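Staff Kitchens: New Tables and Shared Tableware

August 2022

The refurbishment of the staff kitchens at the Palanau building is complete, and all 23 departments on the site may again use them during normal working hours. The Facilities Office thanks colleagues for their patience while the rooms were closed.

The old tables have been replaced with wooden ones supplied by Kerekes. The tops are made of narrow staves joined side by side, and the color of the wood differs from one stave to the next. Knots and darker strips are a natural part of the material and should not be reported as damage. Scratches, burns and open joints should be reported through the usual maintenance form, with the room number included.

Shared bowls and cups have also been provided. They belong to the kitchens and should remain there. In the last inventory before the closure, 853 items of tableware were recorded as missing from the building, and many were later found in offices and meeting rooms. Departments are asked to check their own shelves and window sills and to return anything that came from a kitchen.
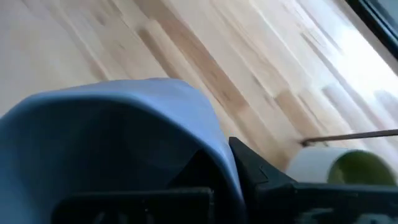
Returned items may be left beside the sink in any kitchen. Cleaning staff will sort them and return them to the correct floor – there is no need to contact the Facilities Office first. Personal cups may still be kept in the kitchens, provided that they are marked with the owner's name.

The following points apply to the care of the tables. Spills should be wiped up promptly with a soft, damp cloth. Hot pans and kettles must be placed on a mat. Scouring pads and bleach are not to be used on the wood at any time. The tops will be oiled by the contractor, Cirarier, with the first treatment planned for November. Each kitchen will be closed for one day while the oil dries, and notices will be posted on the doors in advance.

Food left in shared bowls overnight will be thrown away and the bowls washed. Colleagues who wish to store food should use a closed container in the refrigerator, marked with a name and date.

The kitchen on floor 8 will keep its present furniture until the Wedota offices have moved. Requests for additional tableware should be sent to the Facilities Office by the head of department.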